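How to Flatten a Magazine That Has Been Living Badly
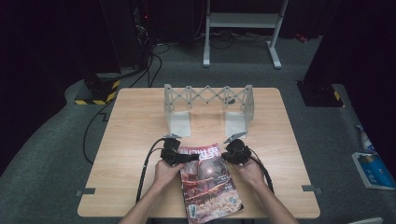 Magazine laid lengthwise, spine to the left, bottom edge a little past the front of the table.

Anyone who has bought back issues by mail knows the curl. Mine arrived from a seller in Viltimgate rolled into a tube, and stayed one in spirit for weeks. I have since flattened up to 300 magazines, most of them successfully.

What you need: a table, two sheets of plain white paper, a board bigger than the magazine, and 10 pounds of books you don't plan to read soon.

1. Clear a space and wipe it down. Cover inks pick up crumbs with real enthusiasm.

2. Lay the magazine face up with the spine to your left. Letting the bottom edge hang over slightly gives you something to lift by later. Slide it fully onto the table before you add any weight, or you'll press in a brand-new crease – ask my December issue of Janura.

3. Turn the pages from front to back, smoothing each from the spine outward with a flat palm. Yes, all 123 of them, if it's that sort of magazine.

4. Close it, put a sheet of paper on each side, then the board, then the books. Keep the weight off the spine if it's glued.

5. Leave it alone for 4 days. Peeking on day one only lets the curl know you're worried.

Stubborn corners can go back under for another round. Store finished copies upright and snug, with a board behind the last one.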